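# Countertop and Condiment Station – Walk-Through Checklist
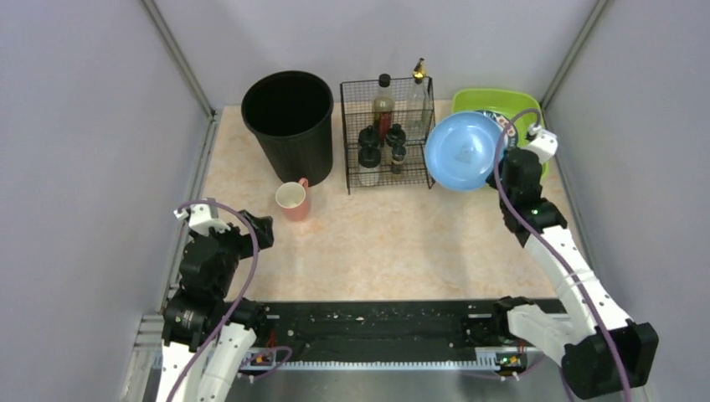 *Killalbridge – Fri 2 August*

Good morning, all, and thank you for letting me poke around before the kettle was even on. I've kept to the usual Wunard list, with my comments under each item. There's nothing alarming in them, so please read through with a cup of something and don't fret.

**Work surface**

- [x] Surface free of cracks and deep scratches
- [x] Wiped down at start of shift

I ran my hand over the whole top, corners included, and felt no chips. The mottled pattern is lovely – cream and peach are so cheerful first thing in the morning – but crumbs do hide in it, so please wipe those orange-beige patches even when they look clean to you.

**Side and back panels**

- [x] Panels steady when pressed
- [ ] Joins at corner posts cleaned

The panels are sound. The joins by the two metal posts want a going-over with a soft brush and soapy water, and I'd like that done by the end of next week.

**Bin**

- [x] Rim clean
- [ ] Kept apart from cups and food

The black bin is a good size and the wide rim makes it easy to use. My one real grumble is the pink mug standing right up against the foot of it. Please find the mugs a home well away from the bin, and give that one a hot wash before anybody drinks from it. We had the same comment at Fimville in October and they moved theirs to a shelf, and everyone seems happier for it.

**Wire rack, bottles and jars**

- [x] Rack stands level
- [x] Tall bottles at the back, jars at the front
- [ ] Every jar labeled with contents and date opened

I do like this rack! Things are easy to reach, and the lids were all on the jars. I'd still like the date opened written on each one – a strip of tape will do. The gold pourer should come off for a proper soak now and then, as the narrow tip can get sticky inside.

**Green tray**

- [x] Rim and corners undamaged

No complaints. Wash it with the rest at closing.

**To do before my next visit**

1. Move the mug.
2. Brush out the panel joins.
3. Label the jars.

Send the signed copy to the Iyengar office, quoting sheet 247, and keep the other one in the folder by the door.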